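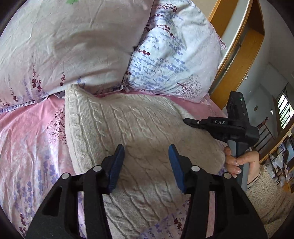

Progress report, Tamau knitting and mending program
9/12/21

Hi all, and thanks for being patient with me on this one. I wanted to wait until the summer classes wrapped up so I could give you the whole picture.

We ended the session with 23 regulars, up from the handful who came in spring, and most of them are signed up again for fall. The beginner group meets in the back room at Park and the menders have the long table by the window (they got there first and they are not giving it up!). Between the two groups we finished 59 pieces, mostly hats, baby blankets and sweater repairs. The sweaters take forever. One cardigan had moth holes in both elbows and all along the button band, and we ended up unraveling an old scarf to get a decent color match.

On money, we have spent most of the 4,000 you gave us. Yarn was the big one, then needles and the second set of lamps. Prosell raised its wool prices in the middle of summer, so I switched the beginners to a cotton blend and kept the good wool for repairs. The blend splits more than I'd like, and I heard plenty about that, but people got used to it. I haven't touched the part set aside for the Plarkusine workshop — that got moved to November after their space flooded, and they're holding our deposit.

A couple of things are behind. The pattern booklet is still only half done. I rewrote the sock heel section 4 times and people still get lost at the same spot, so I'm going to try drawings. The evening class never really took off either. We'd get a good crowd one week and two people the next, and I think the bus schedule has a lot to do with it. I'd like to move it an hour earlier if that's okay with you.

I'll send the receipts separately once I find the one for the lamps.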